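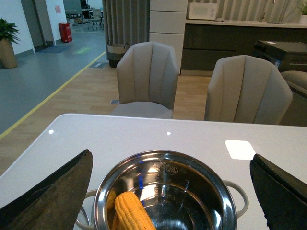 *Wrist view from the pot-and-corn set: one ear, one steel pot, far too many reflections.*

# Brallarby

Hi! Brallarby is the little pile of Python I use to clean up grasp masks when the thing you're grasping lives next to something shiny. It sits between the segmenter and Manow (our grasp planner), and its whole job is to stop the planner from going after stuff that isn't there. I started it in December as a weekend hack and then Irén Kerekes put it in the main launch file, so now it has a README.

## What it does

The wrist camera sees a yellow ear of corn and, right next to it on the steel wall, a yellow blur that is only the corn's reflection. Our segmenter happily calls both of them corn. Brallarby takes the mask, checks every blob against depth and the fitted rim of the container, and throws out whatever lands behind the wall. Then it hands Manow one clean mask and a score.

There are two modes:

- `strict` drops any blob it can't place. Slow, a bit paranoid, my default.
- `loose` keeps the doubtful ones but lowers their score. Kálmán Szűcs prefers this one and we've agreed to disagree.

## Getting it running

```
pip install -e .
brallarby check --config configs/steel_pot.yaml
brallarby run --mode strict --planner manow
```

If `check` complains about extrinsics, rerun the calibration before you open an issue, please! A stale hand-eye file causes most of the weird masks people send me.

## The data

The set has 407 episodes, split by container and stored with both camera streams. Ashraf Alaoui did the labels and Spyros Petkov went through them again, so blame is shared.

| field | what's in it |
|---|---|
| `wrist_rgb` | the close camera |
| `head_rgb` | the wide camera |
| `mask_raw` | segmenter output, untouched |
| `mask_clean` | what Brallarby kept |
| `held` | hand label, 0 or 1 |

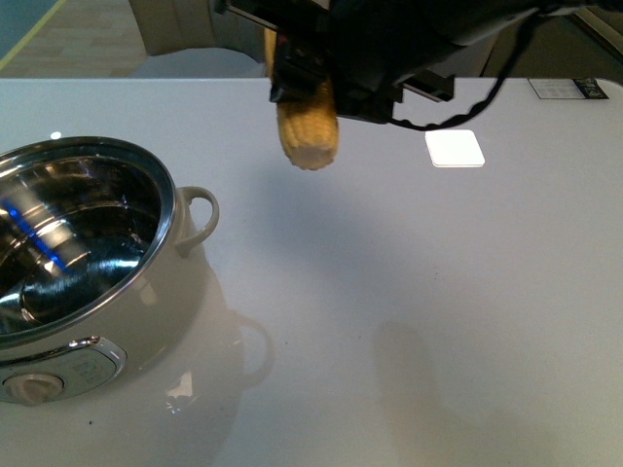

The `held` check runs on the head stream, and it's the part I'd most like help with. It looks for the object mask touching the gripper mask and staying there for 5 frames in a row. With an ear of corn hanging tip down, the fingers hide the upper portion and a strip of yellow pokes out above and to the left of the gripper, so the segmenter may give you two blobs for one ear. I merge them when they line up along the same axis (see `merge_axis` in the config). A glossy white tabletop also gives you a soft copy of the pot, handle loop and all, and `table_plane` needs to be set properly or the rim fit wanders off toward it.

## Known problems

- Blue streaks on steel sometimes push the white balance around. Lock it.
- Glass containers aren't supported. Benedek Bíró has a branch called `illes` that tries, and I'd love to see it merged.
- `merge_axis` gets confused with more than 4 objects in view.
- Windows: no idea, sorry. Patches welcome.

Last touched Sunday, January 18, 2026. Next on my list is moving the config loader over to Brarnard so I can delete mine.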